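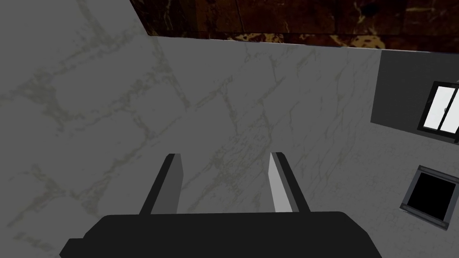
Tudur Gittins wrote in May:
> Does anyone have the Zaston edition of The Grana Letters? My
> copy stops at page 400, and the index refers to pages well past
> that. I'd like to know if I'm missing a volume or only the
> last gatherings.

It's one volume. The Zaston printing runs to 578 pages, and the letters from the Toledo years start on page 46. Your copy has lost the appendix and the notes. The binding was glued and the back third often comes away.

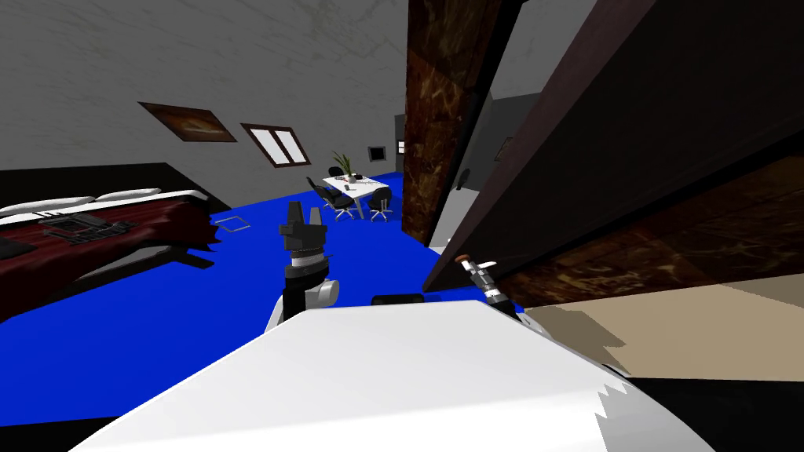 A reader off-list says the Murar reprint is complete and easier to find, but that the colour maps were left out of it and the spelling of ship names was changed throughout. I haven't compared the two myself. The catalogue gives a run of 2,000 for the Zaston and no figure for the Murar.
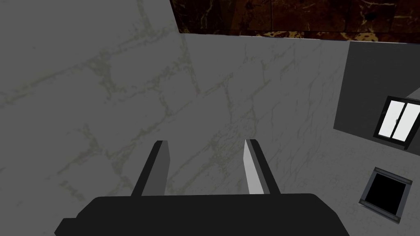
Marble with soft grey veining.

If you only need the appendix I can photocopy it. Send me a postal address. The notes are longer and I'd have to borrow the library's copy again.

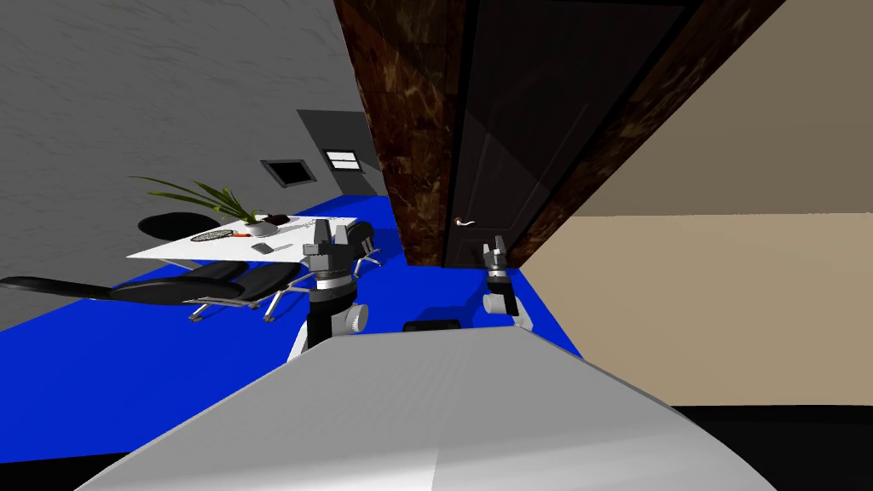
Dark door, silver lever handle.

Archive > Books and Editions > September 1999 > Grana Letters, missing pages

Contact the list owner | Copyright remains with the authors of messages | Back to top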